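Workshop notebook, Arncombe
March 28, 2020

Bench day, mostly clearing and sorting. Hiba Awwad has the key to the store until the end of the month, so anything that needs to go down there goes on her list first.

The white table has been moved clear of the wall by the width of a chair. Top wiped with isopropyl. The light wooden edging is sound along the front but has lifted slightly at one back corner; glued and clamped, left for 40 minutes, holding. Do not lean on that corner before Monday.

Packing material to be dealt with in one go. Bags that are clean get folded and kept, the rest go out. Cartons are to be kept if the flaps are whole, because the Boltura order has to be returned in its own packaging if the supplier rejects our measurements. Marek Machala is writing to them again.

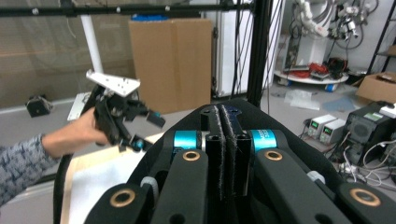 Vol. 2, p. 10

The large brown box behind the table stays where it is for now. It is in the way of the white cabinet if the cabinet has to be opened fully, so take out what is needed before starting work and leave the door shut. The clear plastic bags on the floor still to be sorted as above. The carton beside the black shelving should go up on a shelf if one can be freed; cardboard on that floor picks up damp.

Shelving: Brusum unit, feet adjusted, now level front to back. Side to side it is still out by a little. Packed with a steel shim on the left. Heavy items low.

Cables: anything hanging beside an upright to be tied at two heights, with slack left at the bottom. Use the hook-and-loop ties, no more zip ties please, we cut through a jacket last time getting one off.

Consumables: Ikonen labels down to the last roll. Ordered 3000, which should see us through to autumn. Paper for the bench is in the usual drawer.

To do:
Check glued corner, remove clamp marks.
Free a shelf for the carton.
M.M. to confirm return terms with Boltura.
H.A. to add folded bags to the store list.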